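Hislow crossing guards made permanent, sort of

Staff Report
HISLOW, Jan. 20: The town's 624 seasonal and part-time workers woke up Thursday to find they had been made permanent. By lunch they had read the second page.

Under the order signed by Town Manager Davoud Talebi, crossing guards, pool attendants, park crews and library pages will keep their jobs year to year without reapplying. Their hourly rate stays where it is. Health coverage starts after nine years of service, and past seasons count toward that total only if the worker can produce the original appointment letters.

"It's a historic day," Talebi told reporters outside Town Hall. Asked what would change in the average worker's paycheck, he said the new title would be printed on it.

Higinio Xolalpa has mowed the ballfields at Rosales Park for seven summers. He has two of his letters. The town, which mailed all seven, says it did not keep copies.

"They told me I'm permanent," Xolalpa said. "I asked permanent what. They're getting back to me."

His brother Tiburcio, a pool attendant, is permanent too, though the pool closes until July and he will not be paid until it opens.

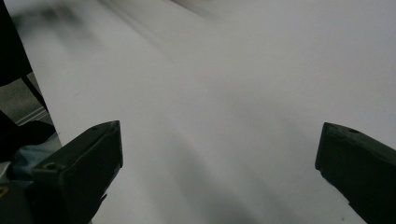

The Municipal Workers Local has asked for a single pay scale covering old and new permanent staff, and for the letter rule to be dropped. Local president Jahangir Nanayakkara said he had expected the town's answer this week. What he has so far, he said, is about as detailed as a broad expanse of white sheet with a pair of dark gripper fingers in front of it. He plans to file a grievance anyway.

Neighboring Etham gave its seasonal workers full benefits last year. Talebi said the two towns could not be compared, as Etham had set aside money for it.

Council member Evaristo Serrano has asked for a hearing on the order. No room has been booked.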